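拘留记录的“完整”由谁来定义

八月的那场旁听会开到晚上九点多，议题只有一个：警察拘留期间的监控录像和书面记录，到底应当由谁保存、由谁判断它们是否完整。我坐在后排听完全程，散会后觉得讨论的重心放错了地方。多数发言集中在处分标准上，即涉事警员应当停职还是调岗。处分当然重要，但处分依赖事实认定，事实认定依赖记录，而记录目前由被调查的一方制作、保管、剪取和移交。这个次序不调整，处分标准写得再细也没有适用的对象。

先说现行做法。以科格伦（Coughlan）警区为例，被拘留者进入羁押区后，系统生成一份电子羁押登记，值班警长按规定间隔填写巡视时间、被拘留者状态、饮食与就医情况。羁押区走廊和登记台有固定监控，囚室内部则视具体建筑而定，老楼多半没有。投诉提起以后，监督机构向警区发出调取函，警区指定一名联络员，由联络员导出录像、打印登记，加盖印章后移交。监督机构收到的是导出件，看不到原始系统。

问题出在三个环节。

第一是保存期限。科格伦警区的录像默认保存145天，到期自动覆盖。表面上看期限不短，可是投诉人从获释、就医、找到律师到正式递交投诉，往往已经用去大半时间。监督机构受理后还要做初步审查，审查期间并不自动触发保全。也就是说，一份合格的投诉可以在程序完全合规的情况下失去它最主要的证据。警区事后出具一页说明，写明“已按保存政策处理”，这句话在法律上没有任何瑕疵。

第二是时间戳。羁押登记里的巡视时间由人工录入，系统另外记录一个提交时间。导出件只显示前者。一名警长完全可以在换班前一次性补录整夜的巡视，打印出来的登记看上去每隔固定时间就有一条，措辞也往往相同。布劳娜德·弗拉纳根（Bláthnaid Flanagan）在会上展示过她代理案件中的一份登记，连续多条写的都是“正常，休息中”，连标点都一样。她申请调取提交时间，得到的答复是该字段属于系统维护数据，不属于羁押记录。我认为这个答复站不住。判断一条记录是否可信，最直接的依据就是它什么时候写下的。把这个字段划到记录之外，等于把可供检验的部分拿走，只留下供人阅读的部分。

第三是导出权限。联络员通常是本警区的在职人员，导出的起止时间由联络员根据调取函自行理解。调取函写“与投诉事项相关的录像”，联络员就要判断什么叫相关。洛斯特盖特（Lostgate）羁押中心的一宗投诉里，移交的录像从被拘留者走到登记台开始，而投诉所称的推搡发生在车库到登记台之间的通道。通道有摄像头。警区的解释是通道不属于羁押区。建筑图纸上的确不属于。

对此常见的反驳有两种，需要分别回答。

一种反驳讲成本。警方代表在会上给出的数字是，全警区羁押相关摄像头共116路，若把保存期延长一倍并交由外部机构同步保管，存储和人员开支会大幅上升。这个说法忽略了一点：外部保管不需要保存全部画面的副本。技术上可行的办法是由原系统对每段录像计算校验值，每小时把校验值推送给监督机构。校验值的体积极小，推送本身的开支可以忽略。录像仍放在警区的服务器上，但任何事后的剪切、替换或缺失都会在比对时暴露。至于保存期限，只需规定投诉递交之时即触发冻结，不必等待受理，冻结范围限于当事人在押期间，数据量有限。

斯泰因·费尔斯特拉特（Stijn Verstraete）早年在沃努西茨（Vonusitz）参与过类似改造。按他提供的材料，那里第一年收到800份保全请求，其中多数在初步审查后解除冻结，没有造成存储积压。他同时承认，校验值只能证明录像没有改动，不能证明摄像头当时处于开启状态，所以设备停机日志必须一并推送。这个限定是必要的。没有停机日志，整套办法会把“没有录到”和“没有发生”混为一谈。
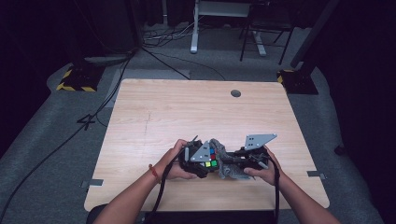
另一种反驳讲隐私。理由是羁押录像涉及被拘留者的身体和健康信息，流出警方系统会增加泄露风险。隐私关切本身成立，但用在此处方向有误。被拘留者是录像中的数据主体，多数投诉也是由被拘留者本人或其家属提起的。以保护某人的隐私为由，拒绝把关于此人的记录交给此人委托的代表，逻辑上难以自洽。真正需要保护的是录像中出现的其他被拘留者，遮挡处理即可解决，而遮挡应由监督机构完成，并保留未遮挡的原件供法院查阅。

还有一个会上没有展开的问题，即书面记录的格式。目前的登记表允许自由文本，也允许选择预设短语。预设短语提高了录入速度，代价是削弱了信息量。“正常，休息中”既可以描述一个睡着的人，也可以描述一个失去反应的人，两者从门上的观察窗看过去没有区别。医疗机构处理类似问题时会要求记录可核实的动作，例如是否有应答、应答的内容、呼吸是否规则。羁押登记完全可以照此修改：取消预设短语中关于状态的综合判断，改为逐项填写观察到的事实。希卢姆（Hilum）警区两年前试行过这种表格，后来以增加工作量为由停用。停用决定没有附任何评估文件，我递交过信息公开申请，收到的回复是文件不存在。

综合起来，我主张修改羁押规则中的四处。其一，投诉一经递交即自动冻结相关录像和登记，冻结通知同时抄送投诉人。其二，提交时间、修改历史和设备停机日志明确列入羁押记录的定义，随导出件一并移交。其三，录像校验值由系统定时推送至监督机构，警区人员不得拥有暂停推送的权限。其四，调取范围以当事人从被控制到获释的全部时间为准，不以建筑分区为准，车辆和通道包括在内。

四处修改都不涉及处分标准，也不预设任何警员有过错。它们对认真巡视、如实登记的警长没有不利影响，反而能在投诉不实时提供最有力的反证。警员协会若从会员利益出发，应当支持第二项和第三项。协会迄今的书面意见只有一段，称现行制度“总体运行良好”，没有说明依据。

关于立法路径，前两项可以通过修订内部规程实现，不需要经过议会。第三项涉及监督机构的职权，需要修法。第四项存在争议，警方法律部门认为“拘留开始时间”在现行法中以登记为准，我倾向于认为以人身自由实际受限为准，判例对此并不统一。在法院作出明确解释之前，至少可以先在调取函的标准格式里列明起止时刻，减少联络员自行解释的余地。

旁听会收到的联署有2600份，多数来自当事人家属所在的街区。会后主办方把联署和会议纪要一并交给了警务监督委员会，委员会出具了收件回执，回执上没有写答复期限。按其议事规则，书面意见应当列入下一次例会的议程。我已经申请旁听，并要求会前公布羁押规则修订稿的全文。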